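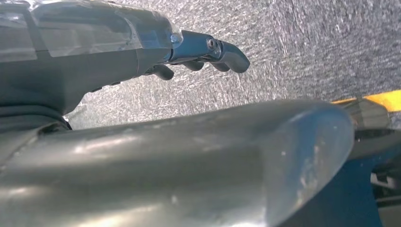
How long does it take to learn enough of a language to get by on a trip?

For me it took 11 months of short evening sessions, and "get by" meant ordering food, buying train tickets and following half of what my aunt said.

I started Italian last September. My aunt, Pierina Messina, is 84 and has no English left that she cares to use. I had a phrasebook, a secondhand grammar and a stack of index cards. The first 200 words went in fast. After that I forgot them nearly as quickly as I added them.

Cards were fine for nouns. They were useless for verbs, which I only learned by saying whole sentences out loud in the car. 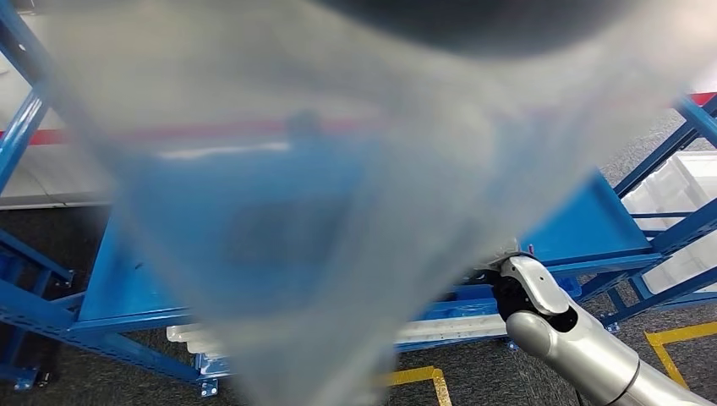
What I'd do differently

I'd find someone to talk to in the first week. I waited until spring, when Salma El-Sayed at work put me in touch with her neighbor Guido Sala. We met on Thursdays and he corrected everything – word order, vowels, the way I said my own last name. Those evenings were worth more than the grammar book, and I never finished the grammar book.

I'd also skip the subjunctive until later.

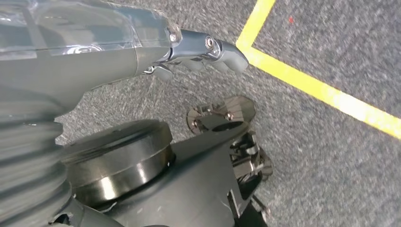
The other mistake was counting. I kept a list of words I knew and wanted it to reach 2,000 before the flight. It made me add easy words I never needed. I can name every kind of shellfish, and I had to mime "receipt."

Is it worth learning when so many people speak English?

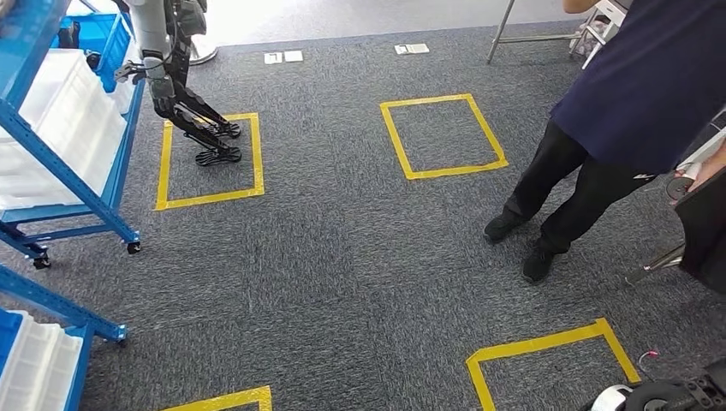
Do you need to pay for a class?

I didn't, apart from buying Guido's coffee. A class would have helped with homework, which I mostly skipped on my own. If you need a deadline to get anything done, pay for one.

As for the English question, my aunt told me a story about my grandfather and a goat that my cousins had never bothered to translate. I missed the ending and had to ask for it twice.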